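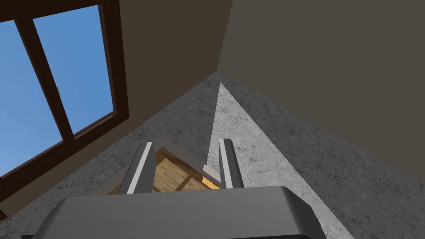

Why does the hydronic loop on the second floor lose pressure overnight when there is no visible leak?

The expansion tank has lost its air charge. With no air cushion, pressure climbs past the relief valve setting when the water heats up, the valve passes a small amount into the drain line, and the loop reads low once it cools. The water goes straight to the floor drain, so no wet spot shows up at the piping.

---

**Ticket 2704**
**Site:** Ultside, second-floor loop
**Equipment:** Zeman wall-hung boiler, sealed system, diaphragm expansion tank
**Opened:** 2025-12-19
**Priority:** Normal, raised to High after second lockout
**Status:** Closed, with one follow-up open

## Reported

Boiler locked out overnight on low water pressure. Tenant refilled through the manual fill valve and reset. Heat came back. Same lockout the next morning. Tenant says the gauge "goes way up in the afternoon and is at the bottom by breakfast." First floor is on a separate boiler and is not affected.

No leaks found by tenant at radiators, valves or under the boiler.

## Environment

- Closed loop, steel panel radiators, copper mains
- Fill is manual. No automatic feeder on this loop, so losses are not masked
- Relief valve set at 30 psi, piped to floor drain behind the boiler
- Expansion tank on the return side, hung from a tee with an isolation valve
- Controls: Skundia thermostat with night setback
- Last service on record: April. Entry reads "cleaned, checked, OK." No tank precharge reading was written down

## Log

**Entry 1.** Arrived with boiler locked out. Gauge at 4 psi. Low-pressure switch on this model opens at 7 psi, so the lockout is valid and the switch is doing its job. Filled cold to 15 psi. Reset. Fired normally.

**Entry 2.** Walked the loop with the system at 15 psi. Checked every radiator valve, lockshield and bleed screw with dry tissue. Checked under-sink runs and the riser closet. All dry. One bleed screw had old mineral crust on it but no active weep. Snugged it anyway and wiped it so that any new crust will be obvious.

**Entry 3.** Raised the thermostat to force a long run. Gauge readings against supply temperature:

| Supply (F) | Pressure (psi) |
|---|---|
| 68 | 15 |
| 110 | 20 |
| 140 | 27 |
| 150 | 30 |

That is far too steep. A loop of this size with a working tank should move a few psi between cold and hot. At 150 F the relief valve started to pass. Heard it before seeing it. Put a cup under the discharge and collected a steady dribble until the burner cycled off.

**Entry 4.** Tapped the tank. Dull sound top to bottom. Pressed the Schrader pin at the air side - no hiss, and no water either. Water at the pin would mean a torn diaphragm. No water suggests the diaphragm is whole and the charge has simply leaked off over time. Not proof by itself.

**Entry 5.** Shut the boiler down and let it cool. Closed the tank isolation valve, drained the tank side, and confirmed zero pressure on the water side before touching the air side. Tried to read the precharge: 0 psi.

Note for whoever does this next: the reading means nothing unless the water side is at zero. With the tank still connected and the loop full, the gauge on the air valve reads loop pressure and the tank looks fine. I suspect this is what happened in April, but there is no reading on file to confirm it.

**Entry 6.** Pumped the tank to 12 psi with a hand pump. Left it isolated and drained for two hours. Still 12 psi. Soap on the Schrader core showed slow bubbles with the cap off. Replaced the core. No bubbles after that. Installed a metal cap with a seal in place of the plastic one.

**Entry 7.** Opened the isolation valve slowly, filled cold to 14 psi, bled the two high radiators, topped back up to 14. Repeated the heat run:

| Supply (F) | Pressure (psi) |
|---|---|
| 68 | 14 |
| 110 | 15 |
| 140 | 17 |
| 160 | 18 |

Relief valve quiet during the run.

**Entry 8.** With the system cold again, the relief valve had a slow drip at 14 psi. This is common after repeated lifting; grit gets caught on the seat. Lifted the test lever twice to flush it. Drip slowed but did not stop. Replaced the valve with a Clalumness unit of the same setting and capacity. Dry after 50 minutes cold and again at full temperature.

**Entry 9.** Restored night setback on the Skundia thermostat. Left a card at the boiler asking the tenant to write down the gauge reading morning and evening, and not to add water unless the boiler locks out.

## Readings returned by tenant

Morning readings held at 14 psi, evening readings 16 to 17 psi. No lockouts. No water added.

## Cause

Primary: loss of air charge in the expansion tank through a leaking Schrader core.

Secondary: relief valve seat fouled by repeated discharge. This would have kept the loop losing water even after the tank was recharged, so replacing only one of the two parts would have led to a callback.

Night setback made the symptom look worse. The loop cooled further than it does in the daytime, which dropped the pressure under the switch point. Setback itself is not a fault and was left on.

## Ruled out

- Leak at radiators or mains: tissue check dry, readings stable
- Heat exchanger leak: no moisture in the casing, condensate flow normal with burner off
- Faulty pressure switch: opened and closed at the expected points on a test gauge
- Faulty boiler gauge: within 1 psi of the test gauge

## Parts

- Schrader core, 1
- Sealed metal valve cap, 1
- Relief valve, 30 psi, 1

## Follow-up

1. Recheck tank precharge at the next April service, water side drained, and write the number on the tank label.
2. Test inhibitor level. The loop took on fresh water several times before this ticket was opened and the dose is probably low. Kit was not on the truck. **Open.**
3. Check the first-floor tank on the same visit. Same age, same plastic cap.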